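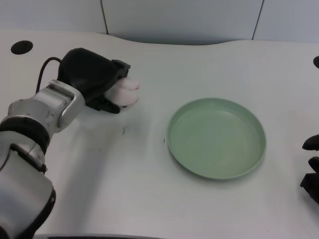

How a Robot Arm Learns by Copying

Search this site Enter a word Go

A robot arm does not know what a plate is. It has a camera and motors, and a computer tells the motors how far to turn. At the Skenau lab, a team led by Rekha Upadhyay wanted to find out how many lessons an arm needs before it can do one small job: pick up a soft object and put it on a plate.

The method is called learning from demonstration. A person guides the arm through the job. The computer saves what the camera sees and where each joint is. One saved turn is called a demonstration. The team recorded 367 of them. In some, the gripper missed the object or dropped it. Those were taken out, and 352 were left.

Next comes training. The computer compares the camera pictures with the arm movements that went with them. Little by little, it builds a rule: when the view looks like this, move like that. The rule is called a policy.

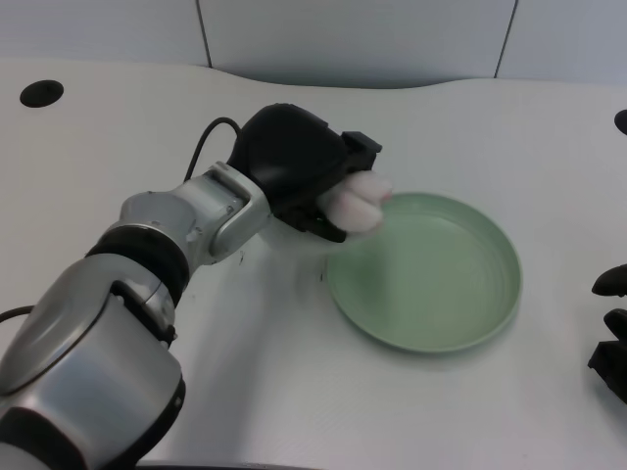 A soft object is harder to hold than a block. It changes shape when it is squeezed, so the fingers cannot close in the same way each time. The arm must also stop over the plate before it lets go.

To test the policy, the team ran 44 tries with no person guiding the arm. The object started in a new spot each time. The arm failed seven times. Most of the failures came when the object started far from the plate.

The team then trained a second policy with only half of the demonstrations. It failed more often. For this job, more lessons gave a better result. The test does not show whether the same is true for other jobs, such as folding cloth.

Words to know
Gripper: the part of the arm that holds things.
Joint: a place where the arm can bend or turn.
Policy: the rule that picks the next movement.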